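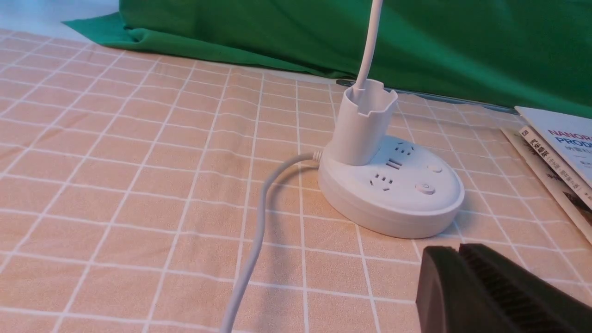 Desk lamp with power strip base, reading table.

Home | Notebook | Bindery | Stores | Contact

Filed under: Paste and adhesives, Workshop notes

Feb 3, 2023

Flusside Conservation Workshop, bench notebook. Entry by K. Cullinane.

Work continued on the Kavanagh ledgers. The second volume was collated before any treatment was begun. The text block is complete apart from the final gathering, where one leaf has been removed with a blade close to the fold. The stub is sound and will be left as it is. Shelf mark 1504 is written in ink on the front pastedown and must not be covered by the new hinge.

The spine lining was softened with a poultice of methyl cellulose, left in place under polyester film and lifted with a bone folder. The old animal glue came away cleanly at the head but remained hard towards the tail, and a further application was needed there. The sewing supports are worn at the joints. The thread is intact in all but 2 gatherings, which will be secured through the fold with linen thread before relining.

Wheat starch paste was prepared in the usual manner: 100 g of starch to 500 ml of deionised water, soaked overnight, cooked with constant stirring and sieved when cool. The resulting paste was stiffer than that recorded in October. Fadime Yalçınkaya considers that the new sack of starch takes up more water than the last, and she has asked that the next batch be made with a slightly larger quantity. Colleagues using the paste in the refrigerator should thin it in a separate dish and should not return the remainder to the jar.

Trial strips were pasted out on offcuts of the repair paper and dried between blotters under a light weight. The stiffer paste held well on the heavier tissue. On the thin tissue it produced a visible cockle along one side, and this combination should not be used on the ledger leaves. The strips are in the folder marked Condwood, second drawer, with the dilution pencilled on each.

The boards of the first volume remain in the press. The front board has lost its outer corner, and the layers beneath have opened. Paste was worked between the layers with a fine spatula and the corner was closed between silicone release paper and small boards. It is to stay under pressure until it has been inspected by F.Y. The missing area will be built up afterwards with laminated card, shaped and toned to match the covering.

The order placed with Skorkik has arrived in part. The linen thread and the 200 sheets of blotting paper were received and entered in the stores book. The unbleached calico was not in the parcel and the supplier has been informed. Until it arrives, the remaining calico is reserved for the Kavanagh volumes.

Outstanding: sew the loose gatherings in volume two; reline the spine; cut card for the corner repair; relabel the paste jars with the date of cooking.

K.C.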